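Category: Equipment Planning and Procurement

4.2 Budgeting for the disassembly cell

When we first sat down to plan the Gititz cell, we took it for granted that the arm would eat up most of the money, and we were happy to let it. What we had not thought hard enough about was the end of the arm, and so we would warmly encourage other groups to price the fingers, the mount and the spares before they sign for anything larger.
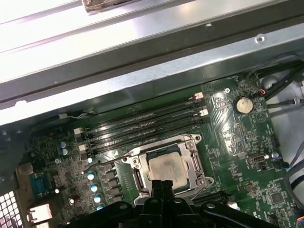
Finger sets were quoted by two suppliers, Skoder and Lekiren, and we asked each for a price on 18 pairs, enough to carry us through to February. Reach was our main worry in comparing them. With the fingers just in front of the processor, they already overlap the lower edge of the retention frame, and a wider tip would have meant paying for a second tool as well.

We also set aside a line for practice boards, 23 in all, bought used through Pavliuk, and we are very glad that we did.

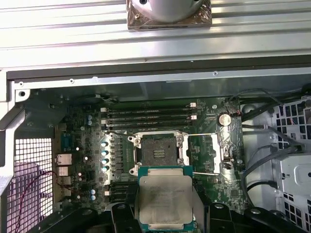

Figure 3. CPU held in the gripper just below the open, empty socket.

Contact pins deserve a line of their own, and a generous one. Our first draft of the budget treated sockets as a fixed part of the bench, and we now list them with the consumables, next to the finger pads and the cleaning supplies.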